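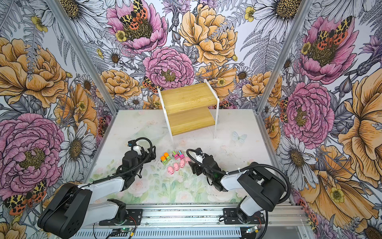

Floral wallpaper in an engraved style, with peonies, daisies, ferns and spotted tiger moths.

Engraved-style botanical wallpaper is a kind of printed wallcovering that borrows the look of old natural history plates. Flowers, leaves and insects are drawn in fine black lines and then filled with soft, flat color. The result feels like a page from a well-loved field guide grown to the size of a wall, and up close there is a wonderful amount to find in it.

Design

The peony is the great favorite of the style. Its packed, ruffled petals give the line work plenty to do, and a single bloom can carry a whole stretch of wall. Pink and peach-orange are common choices, often set side by side so that one warms up the other. Smaller flowers fill the spaces between: white daisies with golden centers, yellow buttercups, and sprays of fern. Ferns are sometimes printed in gray, which lets them drop back like shadows and keeps the big blooms in front.

Moths are a lively addition. Tiger moths suit the style especially well, with their spotted yellow-and-black forewings and bright orange hindwings. Some perch in plain view on a petal. Others are tucked in among the blooms, and spotting a small one for the first time after living with the paper for months is one of its real pleasures!

Color and line

The black line is usually printed last, over the color. Shading comes from hatching, meaning rows of thin strokes that crowd together where a petal folds and spread apart where it catches the light. White flowers depend on this almost completely, with a little gray in the folds to give them shape.

Repeat and hanging

Large-flowered patterns need a long repeat, or the same bloom comes around too often. The Plunach pattern, made by the Flandine print works, has a repeat of 188 centimeters and uses 9 colors, counting the black. Its peonies cross the seams, so each strip has to be matched carefully to its neighbor. Paperhangers normally begin with a full bloom near the middle of the main wall and work outward in both directions.

Corners take patience. Most guides suggest cutting the strip so that it turns the corner by two centimeters, then lapping the next one over it. On panels, which are covered flat before they are put up, the pattern simply stops at the edge and a corner post or strip of trim hides the join.

Use with other patterns

A busy wall is often paired with a plain floor, but a pale one with a faint print of roses and green leaves can be lovely too. The trick is scale and strength: the floor pattern should be smaller and lighter than the wall. Brosteo, a maker of printed mats, sells its rose designs in two strengths for this purpose, and the lighter is the one usually put with peony papers.

See also

Ranjbar floral borders
Botanical illustration
Hatching
Pattern repeat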